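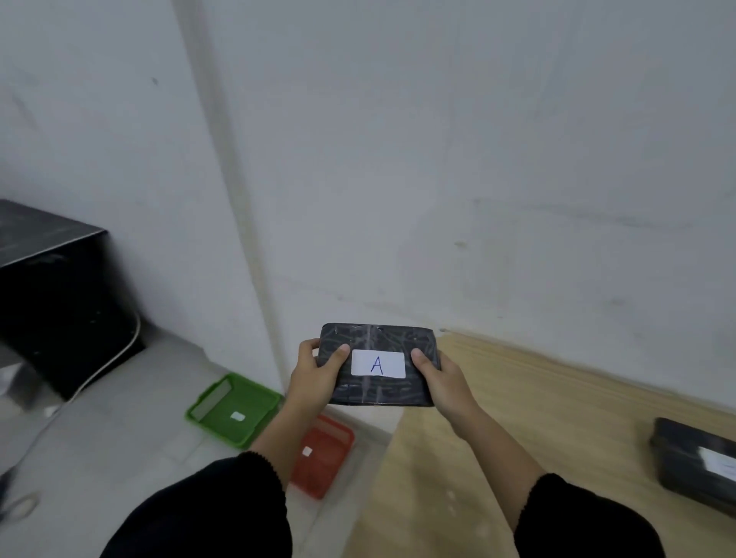
Workshop > Robot arm builds > Practice loads

Ruddock Parcel and Tray Set

A set of dummy parcels and sorting trays for anyone building a small pick-and-place arm at home or in a shared workshop. The parcels are flat and black, wrapped in plastic or tape, with a white sticker on the top face. Letters are put on by hand in blue ink. The trays are shallow plastic ones in green and orange-red, the green one with a mesh-textured bottom, each with a small white label inside.

The set came out of the Ruddock build at the Triltincombe workshop, where Setareh Rahimi and Gunārs Raudsepp wanted something tougher than empty boxes to test a gripper on. The tape scuffs and the corners wear, but a worn parcel still works and is a fairer test for the gripper than a new one.

In the set
Flat parcels, 6
Tray, green, 1
Tray, orange-red, 1
Spare white stickers, 20
Printed sorting sheet

Setting up
Put the trays side by side on the floor against a wall and the parcels on a table or raised platform within reach of the arm. Run through the sort by hand first, holding each parcel level by its left and right edges with the letter facing up, and write down which tray each letter goes to. Then try the same order with the arm at low speed. If the parcel has to be turned 90 degrees before release, add the turn as a separate move while the arm is clear of the table.

Grippers
Rubber-faced fingers do well. Suction cups are less reliable – the tape has creases and air gets in along them. Parvaneh Ebrahimi has had some success placing a single cup on the sticker, but the sticker lifts in time and will need replacing.

The glossy black wrapping also throws back a lot of light. If your camera loses the letter, move the lamp to one side before changing anything in the software.

Care
Wipe with a dry cloth. Re-tape splits before they spread. Please don't cut a parcel open to change its weight; ask us for a different filling when you order.

Orders are made up in batches of 20 and the next batch is due in November. Gripper fingers and the Dolmont base plate are sold separately.

Tagged: pick and place, home builds, grippers, test loads

Ruddock Workshop Supplies, Triltincombe | Orders and questions: Zohreh Shahbazi | Back to top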